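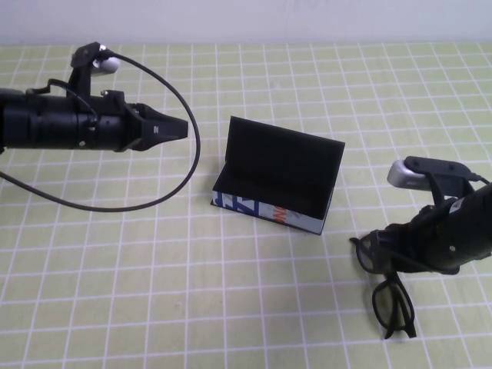 Figure 3. Two black robot arms over a pale green tabletop with a grid of thin white lines.

5. Keeping a Birthday When the Family Is Far Apart

When we first sat down with the diaries, we expected to read a good deal about presents, and we did read some. But what people wanted to tell us about, again and again and often at great length, was the food and the order in which things were done. The 200 households in the Girnell study sent us 1258 diary entries between them, and birthday breakfast turns up in those pages far more often than wrapping paper does. It may be pancakes on the good plate, or a slice of last night's pie with a candle stuck in it, or (in one very happy household) cold spaghetti, which a grandfather had once asked for and which his grandchildren have eaten every birthday morning since.

We were especially taken with the families who no longer live under one roof. Many of them had held on to the breakfast by moving it around. One mother wrote that she sets her alarm for 5 a.m. so she can light a candle while her son is still at his own kitchen table, several time zones ahead of her. "I don't even like cake that early," she told us, "but I eat it, because he's eating his." Dennis Greenwood, who read the first batch of diaries with us, began calling entries like this one "carried customs," and the name has stuck. By it we mean a habit that was tied to a certain house or table and has been kept up somewhere else, usually with a few changes that everyone has agreed not to mind.

The changes are worth lingering over. Songs were the least likely part of the day to be altered, even when they were sung badly over the phone — and the writers were quite frank about the singing. Guest lists changed the most. The hour of the meal fell somewhere in between. Yareli Tovar has suggested to us that the song lasts because it asks so little of anyone, and we think there is something to that, though the diaries can't settle it. A family that had stopped baking, stopped visiting and stopped mailing cards might still call up and sing.

A word of caution belongs here as well. People who agree to keep a birthday diary are likely to be people who enjoy birthdays, and only 3 households told us plainly that they would be glad to let the day pass without any fuss. We went back to those entries several times. Two describe a birthday that fell close to a loss in the family, and we have tried to treat them with care in the section that follows.

Related items
Morrison: Who Gets the First Slice?
Handwritten Recipe Cards and the People Who Keep Them
Planning a June Reunion by Mail

Comments

Dorothy Stockdale
We did the breakfast candle too, but in a biscuit. My sister still does it for her boys and I am so pleased to see it written up!

Braulio Ponce
Were the diaries kept by one person in each house? My wife and I would have told you two very different stories.

Delwyn Ellery
Cold spaghetti sounds fine to me. I'd like to read more on the guest lists.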